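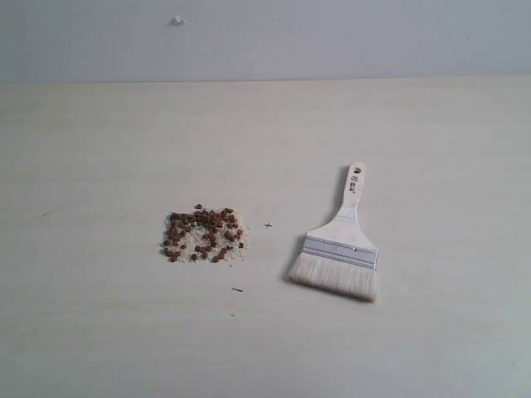
납작붓, 그리고 요즘 우리 작업실의 화제인 알갱이 더미

홈 | 작업 일지 | 공구 이야기 | 방명록

2월 · 글쓴이 브렌다 라고스(Brenda Lagos)

지난번에 예고한 대로 오늘은 쓸기 이야기입니다! 드디어요. 펀몬트(Firnmont) 계량실에서 일한 지 7년째인데, 제가 블로그에 빗자루질 얘기를 이렇게 신나서 쓰게 될 줄은 몰랐네요.

처음 오신 분들을 위해 조금만 적자면, 우리 방에서는 알갱이로 된 시료를 덜고, 달고, 봉투에 담습니다. 바쁜 날에는 봉투가 300개까지 나가요. 다는 건 저울이 하고 봉하는 건 기계가 하는데, 그 사이사이에 상판에 흘린 걸 쓸어 모으는 일은 늘 사람 몫이었습니다. 한 번에 몇 초면 끝나지만 하루 종일 그 몇 초가 계속 끼어들어요. 퇴근할 때 손목이 시큰한 건 다는 일보다 쓰는 일 탓이 크다고 저는 믿고 있습니다(동료들은 제 자세 탓이라고 하지만요).

그래서 조루바드(Zoruvard)라고 이름 붙인 자동화 작업이 시작됐을 때 제가 제일 먼저 손을 들었습니다. 로봇 팔한테 붓질을 가르치는 일이에요. 낮에는 평소대로 일하고, 오후 작업이 빠지면 한 사람씩 들어가서 연습 테이블을 봅니다. 갈색 알갱이와 희끄무레한 고운 알갱이를 섞어 놓고 하는데, 크기가 다른 것들이 섞이면 붓을 얼마나 눕혀야 할지부터가 고민이거든요. 큰 건 데굴데굴 굴러가고 고운 건 붓털 사이로 빠지고!

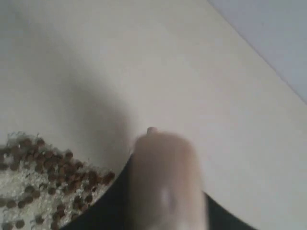
톨레도(Toledo), 2월

제일 재미있는 건 손목 카메라 영상입니다. 제 눈높이에서는 그냥 테이블 위의 작은 일인데, 손목 쪽에서 보면 갈색 알갱이들이 갑자기 코앞에 와 있어요. 화면 한가운데는 흐릿하고 구석의 알갱이가 오히려 또렷하게 잡히는 순간도 있고요. 저는 이런 화면을 보다가 제가 평소에 손끝을 거의 안 보고 일한다는 걸 알았습니다. 눈은 벌써 다음 봉투에 가 있고 손이 알아서 쓸고 있었던 거죠.

그걸 말로 옮기려니 얼마나 어려운지요. 첫 회의 때 "살살, 그런데 끝에서는 좀 꾹"이라고 했더니 다들 저를 멀뚱히 쳐다봤습니다. 결국 말은 포기하고 붓을 잡고 보여 드렸어요. 그날부터 회의 자리에 붓이 같이 놓입니다. 현장 사람이 설명하고 개발하는 분들이 받아 적는 풍경, 저는 이게 참 좋아요. 예전에 밋로(Mitlow) 포장기가 들어올 때는 설치 다 끝난 뒤에 설명서만 받았거든요. 버튼 위치 하나 때문에 한 달을 투덜거렸습니다.

물론 걱정하는 사람도 있습니다. 쓰는 일이 빠지면 그다음은 뭐가 빠지느냐고 휴게실에서 묻더라고요. 저도 답을 다 알지는 못해요. 다만 우리 조는 시간이 남으면 시료 대조를 배우기로 이야기가 됐고, 교육은 근무 시간 안에 합니다. 이 부분은 문서로 받아 두자고 제가 우겼고, 받았습니다.

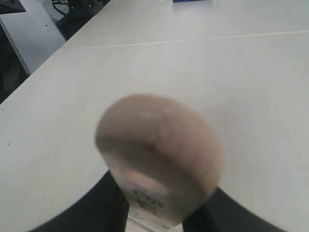
잡는 법부터 다시

쓸기보다 먼저 부딪힌 게 쥐기였어요. 검은 손가락 두 개로 물건을 받쳐 든다는 게 사람 손하고는 영 다릅니다. 저는 붓을 연필처럼 쥐고 엄지로 각도를 바꾸는데 그리퍼에는 그 엄지가 없잖아요. 그러니 각도를 바꾸려면 손목 전체가 움직여야 하고, 붓질의 순서도 거기에 맞춰 새로 짜야 했습니다. 제 방식을 그대로 옮기면 될 거라고 생각했던 게 좀 부끄러웠네요.

덕분에 제 버릇도 하나 고쳤습니다. 바깥에서 안으로 크게 한 번 모으고, 남은 걸 짧게 3번. 로봇용으로 정리한 순서인데 제가 해 봐도 손목이 편해요! 옆자리에도 퍼져서 이제 우리 조는 거의 이렇게 씁니다.

다음 글에서는 붓 얘기를 더 할게요. 털 길이에 대해 할 말이 정말 많습니다. 비슷한 일 하시는 분들, 어떤 붓 쓰시는지 댓글로 꼭 알려 주세요.

공유 7 · 댓글 3 · 조회 686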